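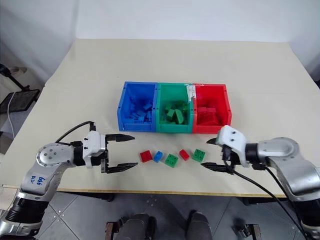
Can the bins be used without a shelf or rack?
They stand directly on any flat surface and need no fixing. The base is flat and the bins can be placed side by side in a row.

Odham Open-Front Sorting Bin

Open plastic bin for small parts, building bricks and classroom materials. The front wall is slightly lower than the other walls, so the contents can be checked and picked out from above without lifting the bin. Rectangular footprint. Supplied in blue, green and red, singly or as a set with one bin in each colour.

Specification
Length: 300 mm
Maximum load: 14 kg
Colours: blue, green, red
Lid: none
Order code, set: Odham 748

Use
For sorting by colour, put the bins at the back of the table and leave the area in front clear for unsorted pieces. Toy building bricks can be tipped in and do not have to be stacked. A full bin should be carried with both hands under the base. Do not lift by the front wall.

Bins of different lengths may be mixed in one row, but the fronts will not line up. The Odham 748 set is not compatible with the Flilano rail, which takes hooked bins only.

Cleaning
Wash by hand in warm water with ordinary washing-up liquid. Tape and labels may leave adhesive on the rim. Remove this with a plastic scraper and a damp cloth. Wire wool and solvent cleaners will mark the surface. Not suitable for dishwashers.

Ordering
Sets are packed nested in one carton. Single bins are sent from the Colombo warehouse and may arrive separately from the rest of an order. Replacement bins are available in all three colours. Bricks are not included with the bins and are listed under Plivis Building Bricks, tub of 700, mixed colours.

The next delivery of single green bins is due in September. Orders for full sets are not affected.

Trade and school accounts: Ratree Sangkhawat
Spares and returns: Saron Gebru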